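Ordering Printed Paper Sleeves: Notes on Our Second Run

February 11, 2022

Flakivura has now completed its second order of printed sleeves for the candle range, and several readers have asked how the process compares with the first. The following notes are offered for other small producers who are considering custom packaging.

Our first run, placed in September, consisted of 200 sleeves in a single size. The supplier, Cotura, prints in one or two colors on uncoated board and accepts artwork as a standard vector file. We chose one color. The minimum for a second color was 500 pieces, and we did not wish to store that many.
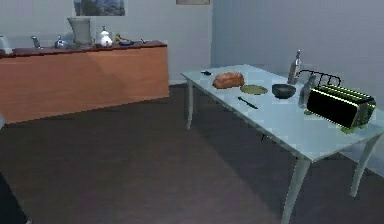
White table and wooden sideboard.

The proof stage deserves more attention than we gave it. A proof on screen does not show how dark ink settles into uncoated board, and the small type on our side panel closed up in places. For the second run we requested a printed proof, raised the type size by one point, and moved the batch number to the base. Cotura charged separately for the proof – a fair arrangement, in our view, given that it was credited against the final invoice.

Fit is the other matter to settle early. The Bielecka jar is slightly wider at the shoulder than at the foot, and a sleeve measured at the foot will not pass over it. Customers should send an empty jar with the order form. Drawings alone are not sufficient.

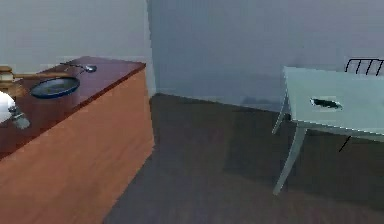 Frying pan on the wooden counter.

Sleeves are delivered flat in bundles of 50 and should be kept flat until needed. They fold by hand without glue. We store ours under a light weight, away from direct sun, as the gray board yellows at the edges when left in a window.

For the gift set we also requested samples from Bakov, whose rigid boxes are considerably heavier and are priced accordingly. The lids were well made, but the logo was offset to the left on two of the samples. A revised set has been requested under reference 2058, and a decision on the boxes will be made when it has been reviewed.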